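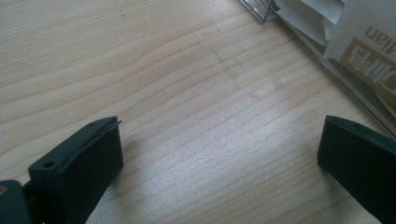
Figure 4-1. Gripper fingers open over the work surface, nothing held.

4.3 Setting up the packet station

Use this section when a Demik handheld gripper is brought into service at a packing table. It applies to stations run by one operator and to shared stations. Installation of the Astance station software is covered in Section 3.

Before you start

Clear the area between the fingers. Wipe the tabletop with a dry cloth. Glossy surfaces reflect overhead light, so turn the lamp until the brightest patch lies outside the pick area.

1. Check that both fingers open to the stop and close without rubbing.
2. Inspect the inner face of each finger. Replace pads that are torn or lifting.
3. Sign in at the station and enter the work order number.
4. Place the clear container flat on the table, within reach of both operators if the station is shared.
5. Load the packets loosely. Do not press them down.

CAUTION: Keep fingertips away from the jaw pads when closing. At a shared station, agree on who picks first before either gripper enters the container.

Picking

6. Approach from above with the jaws open.
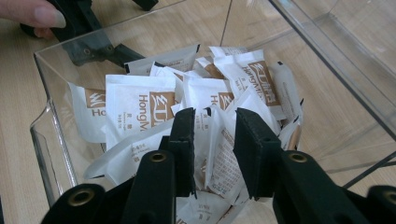

7. Choose a packet with a free edge. Packets that stand upright or lean against the wall are picked before those lying underneath.
8. Close on the paper near the sealed edge. Stop when the packet is held; further pressure creases the print and may split the seal.
9. Lift straight up until the packet is above the rim, then move to the drop point.
10. Open fully before returning.

NOTE: If two packets come up together, release them into the container and pick again. Enter code 3 only when a packet is damaged.

Changes to operator duties

Hand sorting at Fornetti ended with the May changeover. Operators no longer fill in the paper tally; the station records each completed pick. The acceptance run at the Suominen line logged 2,184 picks out of 3,851 on shared stations.

Pick records are used for station settings and pad replacement. They are not used to rank operators. Breaks and table rotation remain on the posted schedule, and an operator may stop a station at any time without entering a code.

Loading and inspection of packets stay with the operator. Requests to change the picking order go to Niilo Oksanen, station setup.

Section revised 9/16/22. Replaces revision 3.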